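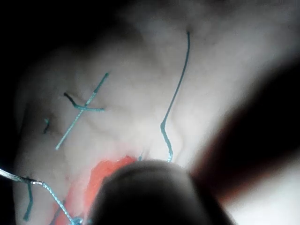 Preguntaba una lectora de la edición anterior por qué el manual dedicaba tantas páginas a la inflamación, «si lo que cierra la herida es el colágeno». La observación es frecuente entre los estudiantes y justifica el orden adoptado en este capítulo.

Capítulo 24
La reparación de los tejidos

Se entiende por reparación el conjunto de procesos mediante los cuales el organismo restituye la continuidad de un tejido lesionado. Comprende la regeneración, en la que las células perdidas son sustituidas por otras del mismo tipo, y la cicatrización, en la que el defecto queda ocupado por tejido conjuntivo. En la mayor parte de las heridas cutáneas profundas intervienen ambas.

Cuando los bordes se aproximan mediante sutura, el volumen de tejido que debe formarse es reducido y se habla de cierre por primera intención. Las heridas que se dejan abiertas cierran por segunda intención, con mayor tejido de granulación y una contracción más acusada.
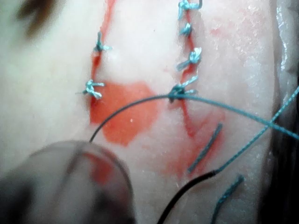 24.1 Hemostasia e inflamación

La lesión vascular desencadena la vasoconstricción y la agregación plaquetaria. El coágulo de fibrina detiene la hemorragia y sirve además de matriz provisional para las células que migran hacia la zona. Los neutrófilos predominan durante las primeras horas; los macrófagos los sustituyen de forma progresiva, eliminan restos celulares y liberan factores de crecimiento.

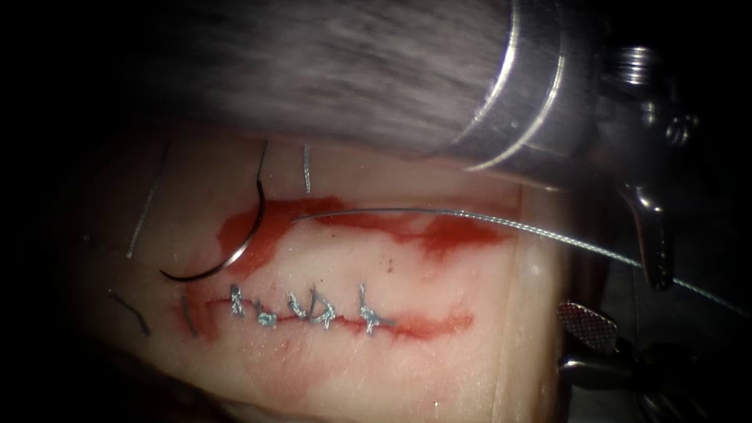

De esa liberación depende la llegada de los fibroblastos, que depositan primero colágeno de tipo III, reemplazado más tarde en buena medida por el de tipo I. La resistencia de la cicatriz aumenta durante semanas sin alcanzar por completo la de la piel intacta. La remodelación se estudia en el apartado 24.3 y el cuadro de la página 362 recoge los factores que retrasan el proceso.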